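시연 교시

11월 16일 · Lorkstead 기술백과 편집부

시연 교시(示演敎示)는 사람이 로봇에게 작업을 직접 해 보여 동작을 익히게 하는 방법을 통틀어 이르는 말이다. 사람이 로봇 팔을 손으로 잡아 움직이거나, 조종 장치로 원격에서 로봇을 움직이는 동안 관절 각도와 그리퍼의 상태, 카메라 영상 등을 기록한다. 기록은 그대로 재생하기도 하고, 여러 차례의 기록을 모아 제어 정책을 학습시키는 데 쓰기도 한다. 영어로는 programming by demonstration 또는 learning from demonstration이라고 하며, 한국어 문헌에서는 '시연 학습', '모방 학습', '직접 교시'가 섞여 쓰인다. 엄밀하게는 '직접 교시'가 로봇을 손으로 끌어 움직이는 방식만을 가리키고, '모방 학습'은 수집된 시연에서 정책을 얻는 학습 단계를 가리킨다. 이 문서에서는 시연을 만들고 기록하는 단계를 주로 다룬다.

1. 배경

산업용 로봇은 도입 초기부터 사람이 팔을 목표 위치로 옮겨 놓고 그 위치를 저장하는 방식으로 프로그램되었다. 도장 로봇에서는 숙련된 도장공이 팔 끝을 잡고 실제 도장하듯 움직이면 그 궤적을 기록해 재생하는 방식이 쓰였다. 이를 교시 재생(teach and playback)이라고 한다. 같은 부품이 같은 자리에 놓이는 생산 라인에서는 교시 재생만으로 충분한 경우가 많다.

원격 조종의 계통은 따로 있다. 방사성 물질을 다루는 시설에서는 차폐벽 너머의 집게를 사람이 손으로 조작하는 마스터·슬레이브 조작기를 사용하였다. 처음에는 기계식 연결로 동작을 전달하였고, 이후 전기식 서보로 바뀌면서 조종부와 작업부를 멀리 떨어뜨릴 수 있게 되었다. 현재의 시연 수집 장비 가운데 상당수는 이 구조를 이어받은 것으로, 사람이 쥐는 팔을 리더(leader), 실제로 물체를 다루는 팔을 팔로어(follower)라고 부른다.

두 계통은 심층 신경망을 이용한 모방 학습이 퍼지면서 한데 모였다. 카메라 영상을 입력으로 받아 팔의 다음 동작을 출력하는 정책을 학습시키려면 사람이 수행한 작업의 기록이 많이 필요하고, 이를 얻는 가장 흔한 수단이 원격 조종이기 때문이다.

2. 교시 방식

2.1. 손으로 끄는 방식

조작자가 로봇의 링크나 손잡이를 잡고 직접 움직인다. 로봇은 자기 무게만 상쇄하는 중력 보상 상태에 놓이며, 관절에 토크 센서가 있으면 작은 힘으로도 부드럽게 끌린다. 별도의 조종 장치가 필요 없고, 물체에 닿을 때의 저항이 팔을 통해 조작자의 손에 어느 정도 전해진다. 나사 조임이나 끼워 맞춤처럼 접촉이 많은 작업에 쓰이는 까닭이다.

단점은 조작자의 손과 몸이 카메라에 잡힌다는 점이다. 정책을 실제로 실행할 때는 사람이 옆에 없으므로 학습 때의 영상과 실행 때의 영상이 달라진다. 이를 피하려고 먼저 손으로 끌어 궤적만 저장한 뒤, 사람이 물러난 상태에서 같은 궤적을 재생하며 영상을 다시 기록하는 방법을 쓴다. 다만 재생할 때 물체가 처음과 같은 자리에 있어야 한다. 두 팔을 함께 써야 하는 작업에서는 한 사람이 양쪽을 동시에 끌기 어렵다는 문제도 있다. 팔이 길거나 무거운 기종에서는 두 명이 한 팔씩 맡기도 하나 박자를 맞추기가 쉽지 않다.

2.2. 리더·팔로어 방식

팔로어와 관절 구조가 같거나 비슷한 작은 팔을 조작자가 쥐고 움직이면 팔로어가 관절 각도를 따라간다. 관절 대 관절로 대응하기 때문에 역기구학 계산이 필요 없고, 특이점 근처에서 동작이 튀는 일이 적다. 조작자는 팔꿈치의 높이나 손목의 방향까지 한꺼번에 정할 수 있다. 리더의 손잡이에는 대개 방아쇠나 가위 모양의 입력부가 달려 그리퍼의 여닫음을 맡는다.

리더와 팔로어의 크기가 다르면 배율을 두어야 하며, 시작할 때 두 팔의 자세를 맞추는 절차가 있다. 자세가 맞지 않은 채 연동을 켜면 팔로어가 빠르게 움직일 수 있어, 대부분의 장비는 차이가 일정 범위를 넘으면 연동을 거부한다.

2.3. 손 추적기와 가상현실 조종기

조작자가 양손에 조종기를 들거나 장갑을 끼고, 손의 위치와 방향을 로봇 팔 끝의 위치와 방향으로 바꾸어 보낸다. 장비가 가볍고 로봇의 기종을 가리지 않는다. 반면 손끝만 대응하므로 팔꿈치의 자세는 제어기가 정하며, 팔이 뻗을 수 있는 범위를 조작자가 몸으로 느끼지 못한다. 보통 단추를 누르고 있는 동안에만 움직임이 전달되고, 단추를 놓으면 손을 편한 자리로 되돌렸다가 이어서 조작할 수 있다. 이를 클러치라고 한다.

2.4. 조이스틱과 6축 마우스

값이 싸고 설치가 간단하나 속도가 느리고, 위치와 방향을 동시에 바꾸는 동작이 부자연스럽다. 양팔 작업에는 잘 쓰지 않는다. 평면 위에서 물체를 밀거나, 이미 학습된 정책의 오차를 조금씩 고쳐 주는 용도로는 여전히 쓰인다.

2.5. 손에 드는 집게

로봇 없이, 카메라가 달린 집게를 사람이 손에 들고 작업을 한다. 집게의 움직임은 영상과 관성 센서로 추정한다. 로봇을 옮기지 않고 여러 장소에서 기록할 수 있다는 점이 크다. 다만 사람의 팔로는 닿지만 로봇의 팔로는 닿지 않는 자세가 섞여 들어가므로 수집 후 걸러 내야 한다.

3. 기록되는 자료

한 번의 시연을 에피소드라고 한다. 에피소드에는 보통 다음과 같은 항목이 시간 순으로 들어 있다.

관절 상태: 각 관절의 각도와 속도, 경우에 따라 토크.
명령값: 조작자가 보낸 목표 각도나 목표 위치. 관절 상태와 구별해 따로 저장한다. 물체를 쥐는 동안 팔로어의 손가락은 물체에 막혀 더 닫히지 않으나 명령값은 더 닫힌 쪽을 가리키는데, 이 차이가 쥐는 힘을 나타낸다.
영상: 작업대를 바라보는 카메라와 손목에 단 카메라의 영상.
그리퍼 상태: 벌어진 폭, 또는 열림과 닫힘의 구분.
작업 지시문: "노란 상자의 물건을 빨간 상자로 옮긴다"와 같은 짧은 문장.
결과 표시: 성공, 실패, 중단.

영상과 관절 자료는 기록 주기가 서로 다르므로 공통의 시각을 붙여 두고 나중에 맞춘다. 영상이 늦게 도착하는 것을 보정하지 않으면 정책이 이미 지나간 장면을 보고 동작을 배우게 되어, 잡는 시점이 조금씩 어긋나는 결과를 낳는다.

카메라의 위치는 작업에 따라 달라진다. 천장이나 기둥에 고정하면 작업대 전체가 일정하게 보이지만 팔이 물체를 가리는 순간이 생긴다. 가슴이나 머리 높이의 카메라는 사람의 시야에 가까워 조작자가 화면만 보고 조종할 때 편하다. 손목 카메라는 잡기 직전의 정렬에 도움이 되나, 물체를 쥔 뒤에는 그 물체가 화면을 크게 차지한다.

4. 작업의 구성

4.1. 작업대

시연용 작업대는 대체로 단순하게 꾸민다. 밝은 단색 상판과 무늬 없는 벽을 두면 물체의 윤곽이 잘 드러나고 조명에 따른 변화도 파악하기 쉽다. 단순한 배경에서만 수집한 자료로 학습한 정책은 다른 배경에서 성능이 떨어지므로, 기본 동작을 모은 뒤 배경과 조명을 바꾸어 추가로 수집하는 순서를 흔히 따른다.

물건을 담는 용기로는 윗면이 트인 상자가 많이 쓰인다. 색이 다른 상자를 나란히 놓으면 지시문에서 색으로 출발지와 목적지를 가리킬 수 있다. 상자의 깊이는 작업의 난이도를 바꾼다. 얕은 상자에서는 그리퍼를 수평으로 넣어 물체의 옆면을 잡을 수 있으나, 깊은 상자에서는 테두리에 걸리지 않도록 위에서 내려와야 하는 경우가 많다.

4.2. 물체의 선택

교시에 쓰는 물체는 단단한 것과 무른 것, 짧은 것과 긴 것을 섞는다. 뚜껑이 있는 작은 용기는 옆면이 둥글어 손가락이 조금만 비껴가도 돌아가거나 미끄러진다. 길고 세로로 선 물체는 윗부분을 잡으면 아래쪽이 흔들리고, 상자에서 꺼낼 때 물체의 길이만큼 팔을 더 들어야 한다. 초보 조작자가 자주 실수하는 부분이 바로 이 들어 올리는 높이로, 물체의 밑동이 상자 테두리에 걸리는 일이 잦다.

여러 물체가 가까이 붙어 있으면 앞의 물체가 뒤의 물체를 가린다. 이때는 가려지지 않은 쪽부터 옮기게 할지, 지시문으로 대상을 지정할지를 수집 전에 정해 둔다. 조작자마다 순서가 다르면 정책이 두 방법의 중간쯤을 출력하여 어느 물체도 잡지 못하는 일이 생긴다.

4.3. 양팔 작업

두 팔을 쓰는 시연에는 세 가지 형태가 있다. 한 팔이 물체를 다루고 다른 팔은 대기하는 형태, 두 팔이 각각 다른 물체를 다루는 형태, 두 팔이 한 물체를 함께 다루는 형태이다. 첫째 형태에서도 대기하는 팔의 위치는 기록에 남는다. 대기 위치가 에피소드마다 제각각이면 학습에 불필요한 변동이 되므로 정해진 자세로 돌려놓는 것이 보통이다. 둘째 형태에서는 조작자의 시선이 한쪽에 머무는 동안 다른 팔이 멈추는 현상이 흔하며, 숙련되면 멈추는 시간이 짧아진다.

물체를 한 팔에서 다른 팔로 건네는 동작은 셋째 형태에 속한다. 받는 쪽이 완전히 쥔 뒤에 주는 쪽이 놓아야 하고, 둘이 함께 쥔 동안에는 서로 당기지 않아야 한다. 위치 제어만 하는 팔에서는 작은 어긋남도 큰 힘으로 이어질 수 있어 힘 제한을 둔다.

5. 수집 절차의 예

절차는 기관마다 다르다. 아래는 Henunex가 양팔 정리 작업에 적용하는 절차를 요약한 것이다.

작업은 17종으로 나뉘며, 각 작업에는 시작 배치를 적은 카드가 딸려 있다. 조작자는 카드에 따라 상자와 물체를 놓고 양팔을 준비 자세로 보낸다. 기록을 시작한 뒤 3초 동안은 팔을 움직이지 않는다. 이 정지 구간은 영상과 관절 자료의 시각을 맞추고 배치를 확인하는 데 쓰인다.

이어서 지시문에 적힌 물체로 팔을 옮긴다. 접근할 때는 손가락을 벌린 채 물체 옆이나 위에서 한 차례 속도를 줄이고, 방향을 맞춘 다음 들어간다. 쥔 뒤에는 곧바로 들지 않고 잠시 버틴다. 들어 올린 물체는 상자 테두리보다 높은 곳에서만 옆으로 옮기며, 내려놓을 때는 바닥에 닿은 것을 확인하고 손가락을 연다. 작업이 끝나면 양팔을 준비 자세로 되돌리고 기록을 멈춘다.

한 작업당 80회의 에피소드를 모으면 중간 점검을 한다. 점검자는 영상을 빠르게 넘겨 보며 시작 배치가 한쪽으로 쏠리지 않았는지, 떨어뜨린 물체를 손으로 주운 장면이 들어 있지 않은지 살핀다. 배치가 치우친 경우에는 카드를 다시 섞어 모자란 배치를 보충한다.

새 조작자는 기록에 들어가기 전에 약 24시간의 연습을 거친다. Rernik에 있는 수집실에서는 연습 기간에 물체 없이 팔만 움직이는 과정을 먼저 두고, Mamani 수집실에서는 처음부터 물체를 쓰되 부드러운 것으로 한정한다. 두 수집실은 6월에 작업 카드의 양식을 통일하였다.

6. 품질에 영향을 주는 요인

6.1. 일관성과 다양성

같은 배치에서는 같은 방법을 쓰고, 배치는 되도록 다양하게 하는 것이 일반적인 원칙이다. 방법이 들쭉날쭉하면 학습이 어렵고, 배치가 한결같으면 정책이 물체를 보지 않은 채 외운 궤적을 따라간다. 후자의 경우 물체를 치워도 빈 자리에서 손가락을 닫는 모습으로 드러난다.

6.2. 속도

조작자가 지나치게 조심하면 움직이지 않는 구간이 길어진다. 이런 자료로 학습한 정책은 중간에 멈춘 뒤 다시 움직이지 않는 경향을 보인다. 정지 구간을 잘라 내는 후처리가 있으나, 쥔 뒤의 짧은 버팀처럼 의미가 있는 정지까지 지워질 수 있어 기준값을 작업마다 따로 잡는다.

6.3. 실수와 회복

한 번 놓친 물체를 다시 잡는 장면은 지우지 않고 남기는 편이 낫다고 보는 견해가 많다. 완벽한 시연만 모으면 정책이 조금 벗어난 상태를 본 적이 없어 오차가 쌓인다. 일부러 손가락을 어긋나게 대었다가 고치는 시연을 섞거나, 정책을 실행하다가 실패하기 직전에 사람이 넘겨받아 고쳐 주고 그 부분을 자료에 더하는 방법이 쓰인다. 다만 어긋나게 대는 동작 자체를 정책이 배우지 않도록 고치는 구간만 학습에 사용한다.

6.4. 시야

조작자가 작업대를 직접 보며 조종하면 카메라에는 보이지 않는 정보를 이용하게 된다. 예를 들어 상자 앞벽에 가려진 물체의 밑동을 고개를 숙여 보고 판단하면, 영상만 받는 정책은 그 판단의 근거를 알 수 없다. 이 때문에 조작자에게 카메라 화면만 보여 주는 수집실도 있다. 작업 속도는 느려지지만 기록과 판단의 근거가 일치한다.

6.5. 촉각의 부재

원격 조종에서는 쥔 힘이 손에 전해지지 않는 장비가 많다. 조작자는 물체의 변형이나 손가락이 멈추는 모습을 보고 힘을 짐작한다. 무른 포장이나 천으로 된 물체를 세게 쥐어 찌그러뜨리는 일이 여기서 비롯된다. 힘을 되먹이는 리더 팔은 이를 줄여 주지만 값이 비싸고 무거워 오래 조작하면 피로가 크다.

7. 안전

손으로 끄는 방식에서는 사람이 로봇의 작동 범위 안에 있으므로 속도와 힘의 한계를 낮게 둔다. 원격 조종에서는 조작자가 범위 밖에 있더라도 물체를 다시 배치하는 동안 손이 들어가게 되어, 배치 중에는 연동을 끊는 장치를 둔다. 발판 스위치를 밟는 동안에만 팔이 움직이게 하는 구성이 흔하다. 양팔 장비에서는 팔끼리의 충돌도 고려해야 하며, 두 팔의 간격이 가까워지면 제어기가 속도를 줄인다. 손목에서 나온 케이블은 회전할 때 당겨지지 않도록 여유를 두되, 늘어진 부분이 상자 테두리나 물체에 걸리지 않는지 확인한다.

8. 한계

시연 교시는 사람이 장비를 통해 해낼 수 있는 작업만 가르칠 수 있다. 두 손가락 그리퍼로 하기 어려운 작업은 조작자가 능숙하더라도 기록하기 어렵다. 비용도 문제가 된다. 작업이 하나 늘 때마다 사람의 시간이 들고, 로봇의 기종이 바뀌면 이전 자료를 그대로 쓰지 못하는 경우가 있다. 팔 끝의 위치를 기준으로 자료를 바꾸어 여러 기종에 쓰려는 시도가 있으나 손가락의 모양이나 길이가 다르면 잡는 자세를 새로 맞추어야 한다.

또한 성공 여부의 판정이 사람에 따라 갈린다. 물체가 목적지 상자 안에 들어갔으나 쓰러진 경우를 성공으로 볼지는 작업의 목적에 달려 있으며, 판정 기준을 카드에 적어 두지 않으면 자료를 합칠 때 혼란이 생긴다.

9. 관련 용어

교시 펜던트: 단추와 화면으로 로봇의 위치를 지정하고 저장하는 휴대용 조작반.
중력 보상: 로봇이 자기 무게를 모터 힘으로 상쇄하여 손으로 쉽게 움직이게 하는 제어.
말단 장치: 팔 끝에 다는 도구의 총칭. 그리퍼, 흡착 패드 등이 있다.
행동 복제: 시연의 입력과 동작을 짝지어 지도 학습으로 정책을 얻는 방법.
준비 자세: 에피소드의 시작과 끝에 팔을 두는 정해진 자세.

10. 작업 사진

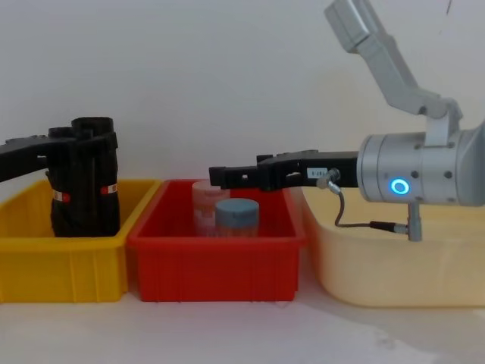
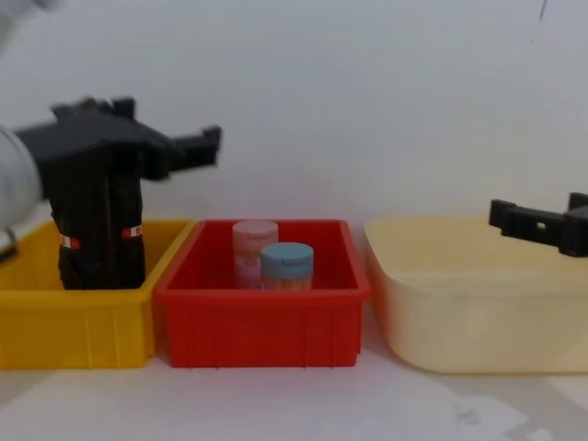
양팔 작업대의 상자 작업. 두 사진 모두 왼쪽 그리퍼가 노란색 상자의 길쭉한 검은 물체 쪽에 있으며, 빨간색 상자에는 작은 용기 두 개가 들어 있다.

문의: Lorkstead 기술백과 편집부 | © Lorkstead. 무단 전재 금지 | 맨 위로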